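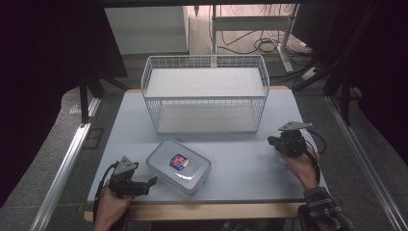
桌上的白色网篮和带盖的透明盒子

楼主:夜场不散
发表于 2018-08-26

昨晚去 Grastley 听 Attila Major 的钢琴三重奏,回来兴奋得睡不着,干脆爬起来发个帖。先说结论:值!门票贵是贵了点,但上半场那首慢板我差点掉眼泪(旁边的大叔真掉了,我看见他擦眼镜)。

不过我想聊的是下半场。Fatima Sani 上台唱了四首,第三首唱到一半,麦克风突然没声了,她就那么往前走了两步,不用麦唱完了整段。鼓手 Carter Fortin 立刻换成刷子,轻得像在扫地,贝斯也收到几乎听不见。我坐第三排,每个字都清清楚楚。那几分钟全场连杯子都没人碰,我鸡皮疙瘩从胳膊一直起到后脖子!

后来音响师把麦弄好了,她又回去用麦唱,我反而觉得少了点什么。所以想问问大家:这种小场子,人声到底有没有必要扩音?有去了的也来说说感受呗。

——

阿福听碟
我也在!坐吧台那边。楼主你第三排当然清楚,我这边那段基本只听见钢琴和冰柜嗡嗡响……看得出她唱得很投入,前面的人都陶醉得不行,可我这儿跟看默片差不多。所以我投扩音一票。

另外四首里我最喜欢第一首,她把节奏往后拖的那个劲儿,太坏了,钢琴还故意不等她。

——

蓝调老白
小场子不该扩音,我这观点说了多少年了。以前 Hendari 那个地下室,坐满也就那么些人,歌手从来不用麦,你要听就得闭嘴,听众也跟着变好了。现在一扩音,后排就开始聊天,一聊天音响师就推音量,最后谁都在喊。昨晚我没去,但看楼主写的就知道,最好的几分钟恰恰是设备坏了的几分钟。

——

阿福听碟
回复 蓝调老白:
没去就别下结论了嘛哈哈。Hendari 我也去过,那是砖墙加矮屋顶,声音自己会跑。Grastley 天花板挑那么高,窗帘又厚,人声往上一飘就没了。两个地方没法比。

——

踩镲小林
打鼓的路过。人声扩不扩先放一边,我觉得昨晚真正的问题是钢琴收音太近了,高音区有点扎耳朵,低音又闷。Attila 左手那些走句特别讲究,现场一半都糊掉了。开场那首快的尤其明显,我旁边的朋友还以为他弹错了,其实没有,那几个音是他一贯的弹法,唱片里也有。

Carter 换刷子那一下是真漂亮。他右手还拿着槌呢,刷子是从军鼓边上摸起来的,换手的时候一拍没掉。我回家试了一晚上,掉了三次刷子。楼下邻居大概恨死我了。

——

夜场不散(楼主)
回复 踩镲小林:
啊原来是这样!我只觉得声音忽然软下来了,完全没注意他手上的动作。你这么一说我更后悔没录音了(场地也不让录就是了)。

回复 阿福听碟:
吧台那边听不见我还真没想到,抱歉抱歉。冰柜那个声音我中场去买喝的时候也听到了,确实挺烦。能不能慢歌的时候拔一会儿插头啊……

——

Nurhan 的黑胶柜
插一句票价。二月份同一个三重奏在 Usman 演,比这次便宜一大截,也没有站票。这次站票都卖出去了,大约 500 人挤在里面,还讨论什么不扩音?这个规模早就不算小场子了好吧。

——

蓝调老白
500?那我收回一部分。我脑子里想的还是老 Grastley,装修之前的。不过我坚持慢歌那种东西就不该在这么大的地方唱,换个曲目单不行吗。

——

踩镲小林
回复 蓝调老白:
那就听不到第三首了啊!我宁可听一半。

——

岸边的萨克斯
我站着听的,从头站到尾,腿都麻了。说个不一样的意见:我觉得 Fatima 没发挥到最好。前两首她一直在找返送的声音,老往右边看,进副歌的地方明显早了一点点,钢琴赶紧接住她。麦坏了以后她反倒放松了,因为不用再管返送。所以楼主觉得那段特别好,我同意,但原因可能跟扩不扩音关系不大,是返送没调好。

返场那首二重唱我倒是觉得一般,Ese Chukwu 上来得太突然,两个人的调好像也没商量好,偏高,Fatima 唱得有点勉强。

——

夜场不散(楼主)
回复 岸边的萨克斯:
返场我不同意!!Ese 一开口我就坐直了,那个嗓子又粗又暖,跟 Fatima 一高一低多好听。调偏高我承认,可她俩笑着互相让句子的样子,看得我嘴都合不上。返送这个说法我倒是服气,她确实老往右边看,我还以为那边有熟人。

——

阿福听碟
返场我站楼主。唯一不满意是太短了,刚热起来就鞠躬。我赶末班车都还早了 8 分钟,早知道多鼓会儿掌。

——

Nurhan 的黑胶柜
有人知道返场那首叫什么吗?听着很耳熟,旋律像 Mivano 那张老合辑 B 面的最后一首,但是歌词不一样。我翻了一上午柜子没找着那张,可能借给谁了,借走的看到请自首。

——

踩镲小林
咳,好像在我这儿。下周带给你。B 面最后一首我刚放了,前八小节一样,后面不是。

——

Nurhan 的黑胶柜
果然是你!!上回那张现场录音也还没还呢,一起拿来。

——

岸边的萨克斯
前八小节一样的话,可能是拿老歌的开头当引子,后面接了自己的东西。Attila 挺爱这么干的,Usman 那次他也在一首圆舞曲前面塞了段别的,我到现在都没听出来是什么。

——

蓝调老白
下次他们再来谁帮我占个座,前排,离冰柜远的那种。我要自己听听再跟你们吵。

——

夜场不散(楼主)
行,我占。听说他们秋天还会回来一趟,日子没定,有消息我在这个帖里更新。阿福你也来前面坐吧,别守着吧台了。

本站使用 Cookie 来改善您的浏览体验。继续访问即表示您同意我们使用 Cookie。 接受 | 了解更多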